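3. Planificación de la compra y preparación del puesto

Esta sección va dirigida a quien prepara el presupuesto de una célula de montaje Tornis. Conviene leerla antes de pedir oferta. Los datos eléctricos y las cotas de anclaje están en la sección 5.

3.1 Antes de solicitar la oferta

1. Defina una sola tarea de partida. En las células Tornis la tarea de referencia es la inserción de una pieza con vástago en el orificio de un panel vertical.

2. Anote las herramientas manuales que seguirán usándose en el mismo puesto. El destornillador, los tornillos sueltos y las piezas en espera ocupan superficie de mesa y reducen la zona útil del brazo.

3. Mida el local. Deje libre un pasillo de 4 metros entre la célula y la puerta de carga para la entrega. Una vez instalada, el pasillo puede reducirse a lo que exija la normativa local.

4. Compruebe el suelo. La mesa y el pedestal se apoyan directamente sobre hormigón. Si hay pavimento flotante o moqueta técnica, la obra de retirada corre por cuenta del comprador y no aparece en la oferta.

5. Decida si necesita un brazo o dos. El segundo brazo va sobre pedestal independiente, con su propio controlador y su propia licencia.

NOTA: El pedestal no se puede añadir más tarde al mismo precio. Si prevé ampliar la célula, pida las dos configuraciones en la misma solicitud.

3.2 Simulación previa

Toda oferta en firme incluye una simulación de la célula en el entorno Lusen. Se utiliza para comprobar alcances y holguras con las piezas del cliente antes de comprometer el gasto.

1. Envíe los modelos de las piezas en formato STEP. Si no dispone de ellos, solicite el servicio de modelado, que se factura por pieza.

2. Indique la posición de la mesa, las estanterías y las paredes. Basta un plano acotado.

3. Revise la escena que reciba. Compruebe que el panel con su orificio queda de pie sobre los soportes en L y que la pinza puede bajar hasta la mesa sin que el codo del brazo invada la estantería.

4. Devuelva el informe firmado. Sin firma no se reserva plazo de fabricación.

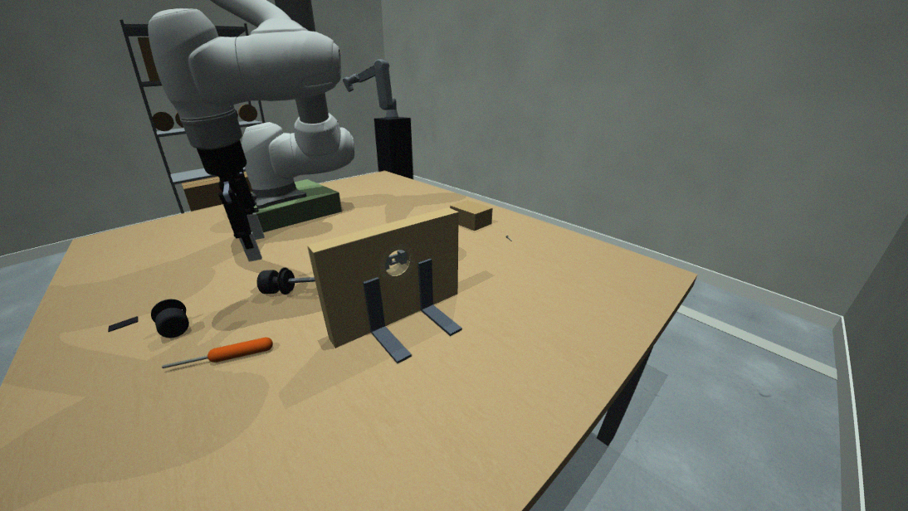
PARTIDAS DEL PRESUPUESTO

3.3 Partidas obligatorias

a) Brazo principal con base de montaje. La base se fija sobre la mesa, junto al borde posterior. Se suministra con tornillería.

b) Pinza paralela de dos dedos. El precio incluye un juego de dedos. Calcule un juego de recambio por cada 500 horas de trabajo con piezas metálicas.

c) Mesa de trabajo. Puede ser del comprador si cumple la planitud indicada en la sección 5.

d) Utillaje de sujeción. Un panel y dos soportes en L por cada referencia de pieza. Es la partida que más se olvida en las solicitudes. Si va a trabajar con tres referencias, presupueste tres paneles.

e) Puesta en marcha y formación. Son 3 jornadas para un brazo. Los desplazamientos desde Skistthorpe se facturan aparte.

3.4 Partidas opcionales

a) Segundo brazo con pedestal alto.

b) Estantería para cajas y piezas redondas. Debe quedar fuera del arco del brazo principal, salvo que se contrate la función de recogida en altura.

c) Bandeja para herramientas de mano. Se atornilla al canto de la mesa.

d) Contrato de mantenimiento Luangrath, anual y renovable.

PRECAUCIÓN: No compre por separado pinzas de otro fabricante para ajustar el presupuesto. La brida de la muñeca admite otros modelos, pero la garantía del brazo queda limitada a los ejes que no soportan carga en la pinza.

3.5 Calendario de pagos y entrega

1. Al firmar el pedido se abona el 40 % del importe total.

2. El resto se abona tras la aceptación en el local del comprador. La aceptación consiste en repetir la tarea de referencia con las piezas reales y con los mismos límites de holgura del informe de simulación.

3. Si el comprador cambia el diámetro del vástago o del orificio después de firmar el informe, la simulación se repite y se factura de nuevo.

4. El almacenaje por retraso en la obra civil se cobra desde la segunda semana.

NOTA: Los precios de la lista vigente corresponden a noviembre de 2020 y no incluyen impuestos ni seguro de transporte.

3.6 Contactos

Solicitudes de oferta: Azucena Pacheco
Simulación e informes de alcance: Nikola Ivanov
Utillaje y recambios: Radka Obradović

Indique en toda comunicación el número de solicitud y la referencia de la pieza. Los planos sin referencia se devuelven.

Continúa en la sección 4, Recepción del material.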